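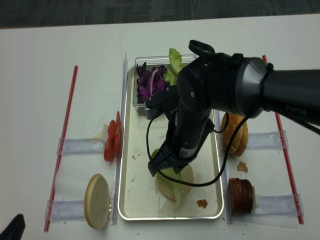
*Bottom bun and lettuce in the tray, with the cabbage and extra leaves in a clear container.*

## Setting up a burger tray

Lay everything out before you start building. It takes a few minutes and keeps the bread from sitting under wet vegetables while you hunt for the meat.

1. Slice the tomatoes and stand the slices on edge to the left of the tray. Flat stacks leak into each other.
2. Put shredded purple cabbage and green lettuce side by side in one container at the top end of the tray. Dry the leaves well first.
3. Stand the buns and the sliced meat on the right - buns at the back, meat nearer to you.
4. Set a bottom bun in the lower half of the tray and keep its top half off to the left.

## Building

Start with one lettuce leaf on the bottom bun. Add meat, then tomato, then a pinch of cabbage. Sauce goes on the cut side of the top bun - 2 teaspoons is plenty.

Don't let sliced tomato sit out for over 28 minutes in a warm kitchen. Wipe crumbs out of the tray between batches.

Updated July 31, 2025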